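Last updated: January

Software Engineer, Bimanual Planning and Control – Arkent, Flilldale

Arkent is hiring one engineer for the tabletop cleanup stack. The current task set covers sorting sponge and bread debris into lined bins, with and without tools.

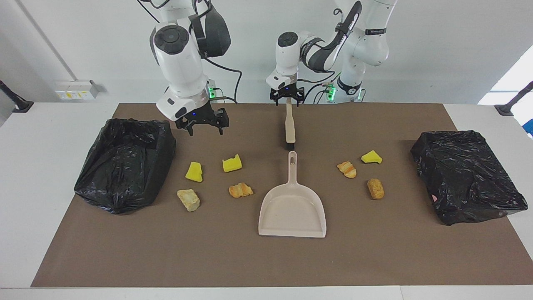 You will own the layer between the task planner and the two arm controllers: grasp sequencing, tool handoff logic, collision checks between arms, and recovery after a missed grasp. The regression suite holds 3,811 logged episodes. Replay runs in Pryor, our in-house tool.

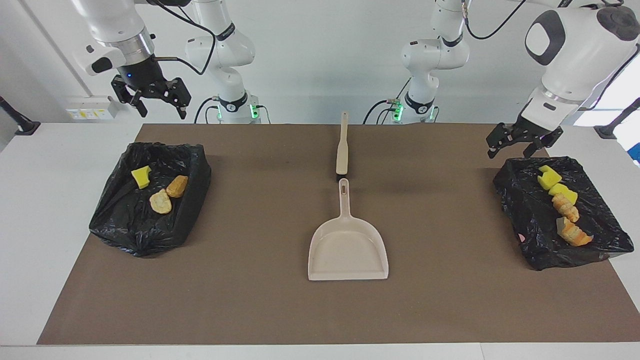 Required: C++ and Python, trajectory optimization, real-time control at 1,000 Hz. Useful – perception for crumbly or porous objects.

Contract is 12 months, on site. Send a resume and one code sample to Clémence Coste, quoting Bitard.

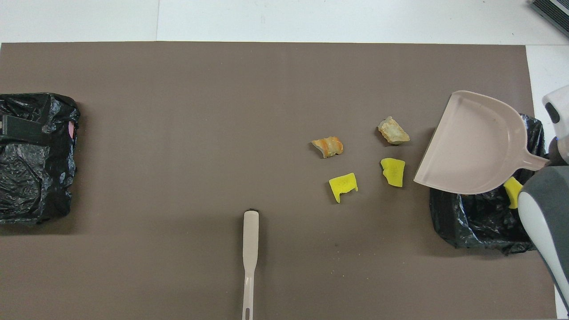

Dustpan held by one arm, with bread and sponge pieces on the mat.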